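I have made the same lemon drizzle loaf every week since spring and I have some things to say about it. Thread.

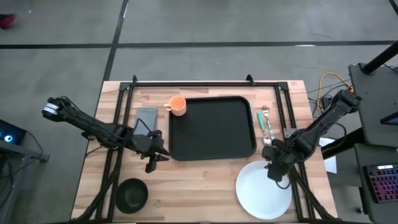 Yesenia Bautista
Home baker, recipe tester, columnist for the Clarka newsletter
Tuesday, October 20, 2020

1/ It started with a recipe card from my old neighbour Montserrat Ayala. Her card says "bake until it looks right". No time. No temperature. The back of the card has a phone number for a roofer.

2/ First loaf: raw in the middle. Second loaf: could have been used by the roofer.

3/ I asked Montserrat what "looks right" looks like. She said "like mine". Her loaves are very good and she knows it.

4/ So I started keeping notes. The notebook was meant for running. There are two pages of running in it.

5/ Things I now believe about lemon drizzle. The butter should be softer than you think. Softer than that. If you can still pick it up without regret, put it back by the radiator.

6/ Zest goes in with the sugar, before anything else, and you rub it together with your fingers until the sugar is damp and yellow. I used to stir it in at the end like an afterthought and wonder why the cake tasted of cake.

7/ Eggs one at a time. I've tried all three at once. It curdled, I swore, I added a spoon of flour, it was fine. You'll do the same whatever I tell you.

8/ My tin is a Clarkau, the 2lb one, from a closing-down sale at a shop that is still open. It runs a bit wide, so my loaves come out low. If yours is narrower, give it longer and put foil over the top for the last stretch.

9/ 170 fan. Start checking at 45 minutes. Mine takes 52 and my sister's oven does it in 40, but my sister's oven once set fire to a pizza box that was on top of it.

10/ The drizzle. Here we enter disputed territory.

11/ Demetrio Benítez (some of you know him from the sourdough thread, I'm sorry) holds that the drizzle must be caster sugar and juice, barely mixed, so it sets with a crunch. I was a melted syrup person. We did not speak for most of a bank holiday.

12/ He was right. I've told him once and I won't be doing it again.

13/ Pour it on while the cake's hot. Use a skewer for the holes and go nearly to the bottom. I did 14 holes for ages and it wasn't enough, there was a dry band along the base like a tide mark. Now I just stab until I feel better.

14/ Then LEAVE IT IN THE TIN. I cannot stress this to you, and I couldn't stress it to myself in June, when I turned one out early and it left in two directions.

15/ Someone asked about poppy seeds. Yes, if you have no meetings.

16/ Someone else asked about gluten free. Fulgencio Ochoa does his with 200g ground almonds and a bit of polenta and it's annoyingly better than mine on day two. He takes it out ten minutes before he thinks he should. I don't have his nerve.

17/ Lemons: three small or two big. Unwaxed. If you can only get waxed, scrub them under the hot tap and feel cross about it.

18/ I posted a short version of this in the summer and it got 2,060 likes, easily the most attention I've had for anything, including my wedding. It also got a reply from a man who said it was "just a pound cake". I think of him often.

19/ Failed variations, for the record. Lime: tasted like a cleaning product. Grapefruit: bitter, then more bitter. Orange and cardamom: lovely, but everyone kept saying "ooh, what's that" in a worried way.

20/ Earl Grey in the drizzle was Zohreh Kordestani's idea and it's the only one that stayed. One bag, steeped in the warm lemon juice for five minutes, squeezed out, then carry on as normal. She says two bags. Zohreh drinks tea you could paint a fence with.

21/ Do you need the fancy vanilla? No. There isn't any vanilla in it. I was asked this four times last week.

22/ Keeping: wrapped, in a cupboard, four days. It's best on the second. I have this on good authority from the one loaf that made it to the second.

23/ Freezing: works, sliced, with paper in between. Don't freeze it whole unless you own a saw.

24/ Full quantities, as people will only ask. 225g butter, 225g caster sugar, 4 eggs, 225g self-raising, zest of all your lemons, a pinch of salt, a splash of milk if it's stiff. Drizzle is the juice of two lemons and 85g caster.

25/ Yes, in post 7 I said three eggs. Three if they're large. Four if they're the ones from my corner shop, which appear to have been laid by something under stress.

26/ A few of you want to know if I'm moving on to something else. In December I have to make a Christmas cake for my mother-in-law, who feeds hers brandy from September and has already asked me how mine is "coming along". It is coming along as a bag of sultanas.

27/ Thanks to Montserrat for the card. I've written the time and temperature on it in pencil. She has seen this and rubbed it out.

28/ Correction to 9: my sister says it was a takeaway menu. The pizza box was a different time.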